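Speaker notes: What We Keep in the Kitchen Drawer
Tuesday session, back room at the Lukumay library, 16 minutes plus questions

Slide 1, title. Say hi, wait for the chairs to stop scraping. Ask who cooked at home last night. Then ask who had to move something out of the way before they could start. (Same hands, I'm betting.)

Slide 2. So I write a little newsletter called Posine, which goes out to 1,243 people who apparently like reading about spoons. It started when I moved from a house in Bellus with a real pantry to an apartment with six feet of counter. I thought I was going to lose my mind! I had three graters. I had a melon baller I'd used one time, for a party where people mostly ate the cheese.

Slow down here, I always rush this part.

Slide 3, the drawer test. Empty one drawer onto the table. One drawer, please, don't do the whole kitchen on a Sunday afternoon, I've done it and I ate crackers for dinner standing up. Everything you use in the next two weeks goes back in the drawer. Everything else goes in a box with a lid. Tell the can opener story if they're laughing, skip it if they aren't.

Slide 4. People always ask about the things that don't belong to any group. The birthday candles, the corn holders, the kids' play food that wandered in from the living room and never left. I leave this one up while I talk, and I let them look at it for a bit. 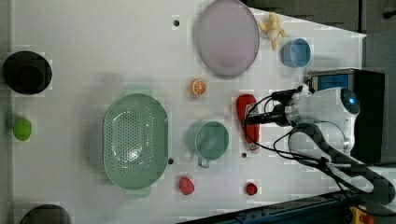
Slide 4: Plate, cup, toy orange slice, little yellow figure. Sort these!

Half the room will sort by size and the other half by who uses it. Let them argue! Either one works as long as everyone in the house knows the rule. My sister's house sorts by color and I can't find a thing over there, but her kids can, and it's their kitchen.

Slide 5, counter space. My rule is that something has to be used every day to live on the counter. The coffee maker stays. The stand mixer moved to a low shelf in September and yes, I bake less, and no, I don't miss wiping around it. (Somebody will defend their stand mixer. Agree with them and keep going.)

Slide 6, the Mevulell swap. This is the part I really want them to remember. Our swap runs out of the old Mevulell school gym, and last time we had 400 items on the tables by noon, mostly mugs. So many mugs! You bring what's in your lidded box, you take home one thing you'll use that week. I took home a rice pot with a chipped handle and I love it more than anything I ever bought new.

Mention: no knives without a sleeve, no opened food, glass goes on the low tables by the stage.

Slide 7, moving in with someone. Only if there's time. Two people, two full sets of everything, and both of you are attached to your own colander. Cook with one set for a month, then switch. We did this and kept his pans and my bowls. The colander question is still open.

Slide 8, questions. Repeat each one into the mic, the folks in back can't hear. If it goes quiet, ask what's the oldest thing in their kitchen. Sign-up sheet for the swap is by the door, pens are in my coat pocket.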